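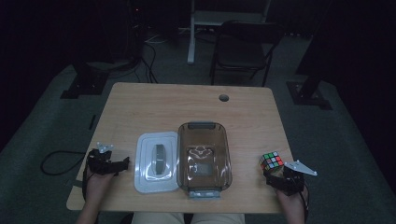 Lid and container on the table.

Search Nirstead posts
Search

Rizal Wijaya
Some notes on simulator training for helicopter crews, from my years as an instructor at Rezende. Short thread.

We ran night hoist training with crews of 5. Each crew got 32 hours in the simulator before they flew the same task at night over water.

The first version of the course put every emergency in the first week. Crews passed the checks, then forgot most of it by the live flights. We spread the same hours over February and March and the scores held up better.

Motion was the big budget fight. The Grumodero cab had a full motion base and the Evon trainer was fixed. For checklist work and radio calls I saw no difference between the two. For hover work the motion helped — mainly with drift below 100 feet.

Debriefs mattered more than I expected. We used to play back the whole sortie. Later we picked two moments and let the crew talk first. It took half the time and the hoist operators started speaking up.

One thing I would change: we logged over 1000 sorties and kept only pass or fail for most of them. When the new syllabus was written there was very little to go on. Record the errors by type — late call, wrong switch, missed step.

Next thread will cover instructor workload at the console. Two screens and three radios is a lot for one person at 2 a.m.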